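How a Stomach Bug Gets Around, and How People Find Out Where It Came From

Words to know
Virus: a very small germ that can only make copies of itself inside a living cell.
Outbreak: more cases of one illness than usual, in one place, over a short time.
Incubation period: the time between a germ getting in and a person feeling sick.
Epidemiologist (ep-ih-dee-mee-OL-uh-jist): a person who studies how illness spreads in groups of people.

What norovirus is

Norovirus is a virus that infects the gut. It causes vomiting, diarrhea, stomach cramps, and sometimes a mild fever. Many people call it "stomach flu," but that name is a mistake. Flu is caused by influenza viruses, which infect the nose, throat, and lungs. Norovirus belongs to a different family.

A norovirus particle has two main parts. Inside is a strand of RNA, which carries the instructions for making more virus. Outside is a shell made of protein, called a capsid. Some viruses, including influenza, have an extra coat of fatty material around the shell. Norovirus does not have one. Alcohol hand gel works well against fatty coats and less well against bare shells. Soap and running water are the better choice for norovirus, and the rubbing and rinsing do most of the work by carrying particles off the skin and down the drain.

How it moves from person to person

The virus leaves the body in vomit and in stool. To infect someone else, it has to reach that person's mouth. There are several routes.

Hands. A person uses the bathroom, does not wash well, and touches a door handle. The next person touches the handle and later eats with their fingers.

Food. A person who is sick, or was sick a day or two ago, prepares food that will not be cooked again. Salad, cut fruit, and sandwiches are common examples.

Water. Sewage can leak into a well or a lake. Swimmers may swallow some.

Air, over a short distance. Vomiting throws tiny droplets into the air. They can land on nearby surfaces or be swallowed.

The incubation period is usually 12 to 48 hours. Most people are better in one to three days. They can keep passing the virus in their stool for two weeks or more after they feel well, and so hand washing has to go on after the illness stops.

The Trisholm school outbreak

Trisholm School has 158 students. One February, 28 of them became sick within two days. The school nurse called the health office in Grirkorcombe, and an epidemiologist named Despina Mujić was given the case.

Her first step was to write a case definition. This is a rule that says who counts. Hers read: "Any student or staff member at Trisholm School with vomiting or diarrhea starting Monday or later." A student with only a cough did not count. Without a rule like this, two people making the list would end up with two different lists.

Her second step was to make a line list. A line list is a table with one row for each sick person. The columns give age, classroom, the hour the illness began, and what the person ate and did beforehand.

Her third step was to draw an epidemic curve. Time goes along the bottom of the graph, and the number of new cases goes up the side. One tall, narrow hill often means that everyone met the germ at the same moment, such as at one meal. A row of smaller hills often means the germ is passing from one person to the next. The Trisholm curve had one tall hill and then a low one.

Her fourth step was to compare. She asked the sick students what they had eaten, and she asked students who stayed well the same questions. If nearly all the sick students ate a food and few of the well students did, that food is a suspect. The suspect at Trisholm was a fruit salad served at a party in the Prothero Room. Laboratory tests on stool samples then found norovirus. The second, low hill came from brothers and sisters who caught it at home.

Can you see norovirus?

No. A norovirus particle is far too small for an ordinary classroom microscope. Laboratories find it with a test called PCR, which copies a piece of the virus's genetic material many times until there is enough to detect. Food carrying the virus can look, smell, and taste normal.

Eating while you recover

Drink small sips often. Water is fine for most older children, and a doctor or pharmacist may suggest a rehydration drink, which contains measured amounts of salt and sugar. When you are hungry again, start with small, plain meals. Toast, rice, bananas, and soup are common choices. 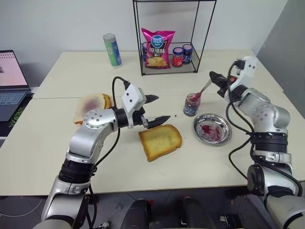
Toast and a second slice of bread with jam.

Do not make food for other people while you are sick or for at least two days after you stop. Stay home from school for the same two days.

Cleaning up

This is a job for an adult wearing gloves. The mess is wiped up with paper towels, which go into a sealed bag. The surface is cleaned with detergent and then disinfected with a bleach solution mixed according to the label. The solution stays on for the time the label gives before it is wiped away. Soiled clothes and sheets go into a hot wash. Children should never mix or handle bleach.

Try it: draw a curve

Ask your teacher for the Ilska worksheet, which has a line list for a made-up class trip. Mark one square on graph paper for each case, above the hour when that person's illness began. Look at the shape. Then decide whether the students met the germ all at once or one after another, and write down which meal you would ask about first.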